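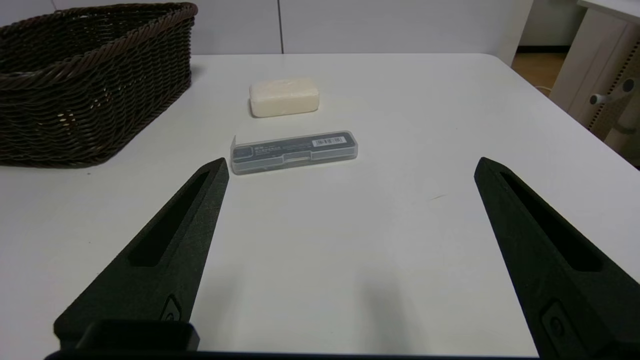

*Soap, a plastic case and a basket, from the wrist.*

My contribution to the future of labor is putting soap in a basket. Over at Segura we have 820 recordings of this sort of thing, and I'm told the model finds them a little samey. So do I.

The fashion is to ask for more. I would ask for worse. Our best operators are so smooth that the learner never sees a fumble, and then it meets its first slippery bar and behaves like a duke in a laundromat. Give me the grab that misses by an inch and the second try that saves it. We threw out 715 seconds of those in June and called it cleaning.
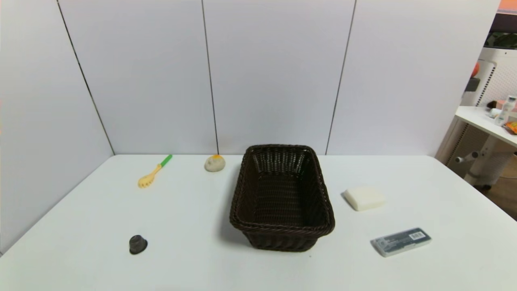
Demetrio Alcaraz thinks I am romanticizing sloppiness, and that a model fed on fumbles will learn, with great fidelity, to fumble. He would keep the recovery and cut the mistake before it.

Fine, but somebody has to mark where one ends and the other begins. I tried it on 8 recordings and disagreed with myself on 2. I'd still rather argue over that line than record another perfect bar of soap.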